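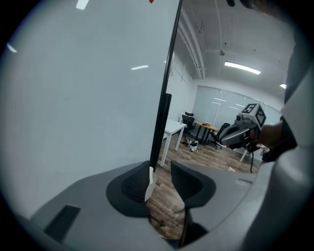 How do you get frosted glass partitions clean without leaving streaks?

Use a damp microfibre cloth, a tiny squirt of dish soap in warm water, and a second dry cloth right behind it.

I do our office panels in April, usually early before anyone wants their desk. I mix 300 mL of warm water with two drops of soap (more than that and you'll be rinsing till lunch!) and wring the cloth out hard. Start at the top and work down in overlapping strokes, drying each strip as you go. Lærke Lauritsen swears by a squeegee, but I find it skips on the textured side.

Greasy fingerprints get a dab of rubbing alcohol on a corner of the cloth. Then roll the chairs back, wipe up any drips on the floorboards and check the glass again with the ceiling lights on.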